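The roller rink in Dilter closed before I was old enough to be embarrassed at it, so most of what I know about the place comes from other people's embarrassment.

I've been trying to write down what I can about the Hirno Roller Palace. It was a palace in the sense that it had a roof. The building went up as a potato warehouse, and according to everybody over a certain age, in a humid summer the potatoes let you know. Somebody laid a maple floor over the concrete, hung a mirror ball, and for the next couple of decades it was where you went if you were young and had 35 cents.

Skate rental was extra. My aunt maintains to this day that she never once got a matching pair. She wore a six on the left and a seven on the right, and blames her entire posture on it.

The organ was the big draw. Before they switched to records there was a live organist up in a plywood booth, and the story goes that he knew eleven songs and played nine of them as waltzes. Couples' skate was at 8:30, lights down, and that's where at least three marriages in my family got started. Two of them even took.

I went through the old newspapers at the library in December, which is a fine way to spend a month if you like squinting. The opening night story puts the crowd at 1287, in a town that had 2337 people in it at the time. Either more than half of Dilter put on skates that evening or the reporter was related to the owner. The ad underneath promises "refreshments by Bunon," which was the bakery on Main, and which by every account I've collected meant one kind of donut.

Then there was the rivalry. The Kong, over by the highway, had bowling, air conditioning and a sign you could see from the grain elevator. It opened with 30 lanes and took the high school crowd in a single winter. The Palace fought back with a Tuesday-cheap price every night of the week, a costume skate, and a polka hour that my uncle describes as "dangerous." He has a scar on his chin and won't discuss it further.
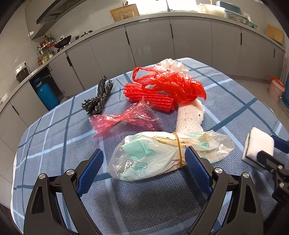
What I can't pin down is the last night. I have one relative who swears they played "Goodnight, Irene" and everyone cried, and another who says the furnace was out and people went home early. The paper didn't cover it at all. There's a notice of sale for the rental skates, by the box, no sizes guaranteed, and after that the building goes back to being a warehouse.

It's still standing. They store fertilizer in it now. I asked the man at the desk if any of the maple was left and he said there was some under the pallets on the north side, and that I wasn't the first to ask. He let me look at a piece of it next to the door, maybe a yard square. I stood on it for a minute in my sneakers and then bought a bag of lawn feed I didn't need.

If you have a program, a ticket stub or one of those skates, leave me a comment. I'm especially after a left seven.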